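The long sit

My grandmother owned one settee in her life and was buried from the room it stood in. I am on my fifth. The latest came from a shop on the Irkcombe road where the salesman asked how I sat, and I found I had no answer ready. Sideways, mostly. With a plate.

Shops used to sell you a sofa on its looks. Now they sell you depth, and the depth keeps growing. The model I nearly bought, the Halvorsen, was so deep that my feet left the floor and I had to be talked out of it in stages. Ingvar Toft, an upholsterer in Dusthorpe for 31 years, blames the television. People stopped facing each other, he says, and once you stop facing each other you may as well lie down.

He has a point. The front room was once kept for the vicar and the insurance man, both of whom sat upright on something that prickled. Then the good room became the only room, and the sofa took on work it was never built for. It is a desk until six, a dining table until eight and a spare bed whenever my brother misses his train. Things get put down on it and stay.

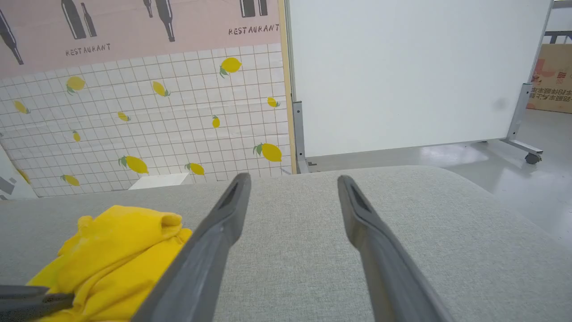

Roxana Grajales would have none of this gloom. A sofa that stays tidy, she told me, belongs to someone who is never in, and she would sooner have the crumbs. She has raised two boys and a greyhound on the same three-seater and has no plans to replace it – only the springs, and those one at a time.

Toft approves of the springs. He is less keen on grey, which he says makes up most of his orders and all of his Novembers. I didn't mention what colour I had chosen. It arrives in 10 weeks, and until then I am sitting on a kitchen chair, facing my wife.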